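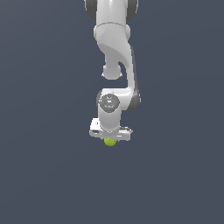

Simulation view: the arm's hand over a yellow-green ball.

Home | News | Our Sites | Working Here | Archive | Contact

The packing hall at Grarnuslow employs 117 people, and until last August all of its sorting was done by hand. The site now runs 7 robotic arms on the first shift. The site's operations manager and a sorter on the returns line spoke with the newsletter in the training room at 10 in the morning, between shifts.

Both began with the simulator. Under the Plestent program, a new picking task is first tried out on screen, and line staff are asked to attend. "I expected to be shown a finished thing," the sorter said. "What I got was an arm and a ball and a blue-gray background, and someone asking me how I would pick it up." She has worked the returns line for nine years and had never used the software before.

The manager described these sessions as part of the job. Time spent in them is paid at the normal rate and is entered on the shift plan. "We made the mistake at Bradwood of bringing staff in during the last week," he said. "The questions they raised were good ones, and we had no time left to answer them."

No positions were cut at Grarnuslow when the arms came in, but 41 employees changed duties. Some moved to inspection, and others now clear stoppages and restock the feeders. The sorter's own work has shifted toward damaged and odd-shaped returns, which the arms pass over. She finds it easier on the shoulders and harder on the attention. "Before, I could talk to the person next to me all morning," she said. "Now the person next to me is twelve feet away - and I do miss that."

The manager acknowledged the point. Break times on the line have been matched again so that neighboring stations stop together, and the supplier, Kwak, has been asked for a layout with shorter distances between stations. A reply is expected before the second shift is converted.

Asked whether she would attend another simulator session, the sorter said she had already put her name down for the next one.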